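We use cookies to remember your settings and to count visits. Accept all | Manage choices

Project report: looking after the big table
Rosaura Chávez, with Mirko Marino
2024-12-04

So, our project was the table! Everyone on our course has to pick one thing in the Winari study room and write a care plan for it, and most groups went straight for the chairs or the blinds. Mirko and I picked the tabletop (mainly my idea, he wanted the lamps) and I'm glad we did, as there's far more to look at than I expected.

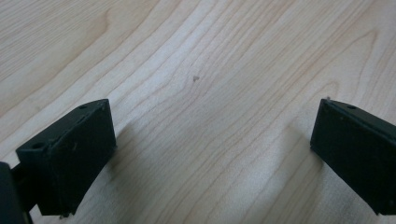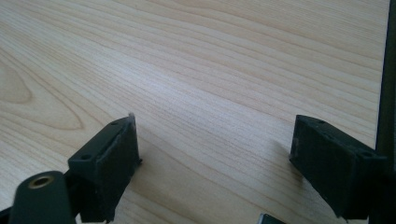
Pale wood grain on the tabletop, in long wavy lines with bigger loops.

First we had to decide what we were dealing with. I said solid wood straight off, Mirko said veneer, and we argued for most of a lunch break. You can't settle it by staring at the top. Our tutor said to look at the edges and underneath to see if the grain carries on round, so that's gone into the plan as job one, and we've kept to "pale wood finish" everywhere else.

The grain was my favourite bit. Those stretched-out loops are called cathedral grain, and once you know the name you start spotting them on doors and wardrobes all over the place (my mum is already fed up with me). We tried drawing them freehand for the cover and it was hopeless, so Mirko traced a bit with baking paper and that came out much better.

Then came cleaning. We had a budget of 700 pence, so seven pounds, which doesn't go far. We bought a pack of five soft cloths and a small bottle of Prandov soap, and had enough left over for a roll of felt pads. The plan says a barely damp cloth, wiping along the grain, then a dry one straight after. No spray polish until someone has found out what the finish is! I'd also like coasters, but Mirko thinks people will just ignore them and he's probably right.

What would we change? We'd start earlier, for one thing. We spent ages on the questionnaire about mugs and hot plates and then only had an evening to write up the answers, so that section is thin. We also never agreed how often the table should get a proper clean. I've put weekly and Mirko has put fortnightly, and both are in the plan with our initials next to them.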